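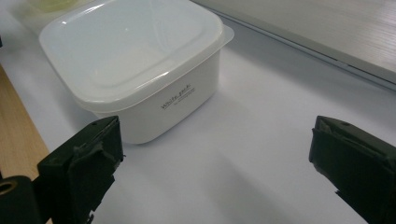 Siwan Rowlands
Sat 28 May

1/ Freezer notes, as a few people asked how I keep track of what's in mine. I cook for one and freeze most of it. The freezer is a small Prosser with three drawers and it came with the flat.

2/ Square boxes with snap-on lids. I had round ones for years and they wasted the corners of every drawer. The square ones stack and I can get eight in the bottom drawer if I take the ice tray out.

3/ Labels: masking tape and a biro, written before the food goes in. Tape won't stick to a cold box. I write what it is and the month, so "dal, July". I used to put the full date and never once used it.

4/ Portions. Rice goes in at 157g cooked, which sounds fussy but is just what my blue mug holds. Soup I do by ladle, two per box, and leave a gap at the top.

5/ Things that freeze well for me: dal, chilli, mashed swede, stewed apple, grated cheese. Things I've given up on: boiled potatoes, anything with cucumber, and quiche – the pastry goes soft whatever I do.

6/ Someone asked about apps. I tried Skakitz for a month. It wanted a photo of every meal and I stopped opening it. There's a list on the freezer door now, in pencil. Cross it off when it comes out.

7/ Cost, for those who asked. I spent around £43 a week on food last year and it's a bit less now. Some of that is not buying lunch at work, so I can't say how much is the freezer.

8/ Defrosting: fridge overnight, bottom shelf, on a plate. If I forget, it's beans on toast.

9/ Replying to a few of you at once – yes, you can freeze milk. Pour a bit out first and shake it once it's thawed. I only use it in tea and porridge.

10/ Bread tomorrow if I get time. Slice it before you freeze it.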